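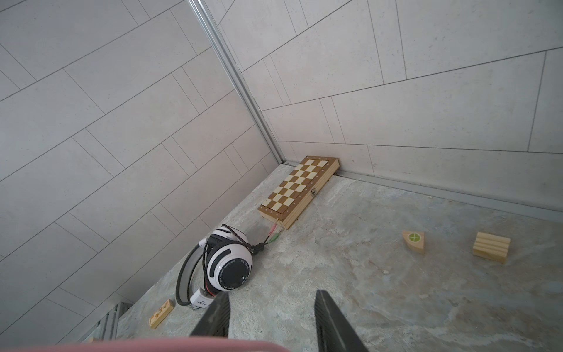 February 2018, Irthorpe

Tidying run, tiled corner. Chess box, headphones, small wooden blocks, all on the floor. I love this set! The blocks should be the friendly bit: solid, small, a decent width for two fingers. The headphones are what I really want to see done, with that cable coiled over them and two plugs trailing off on the stone-like floor. Any ten-year-old clears this in a minute.

Annick Dhillon thinks we should count the cable as its own item. Agreed, scoring sheet changed.

Log stands at 228 picks, want more than 2,000 by September. Still to do: try the chess box from the clasp side, slower close on the grooved block.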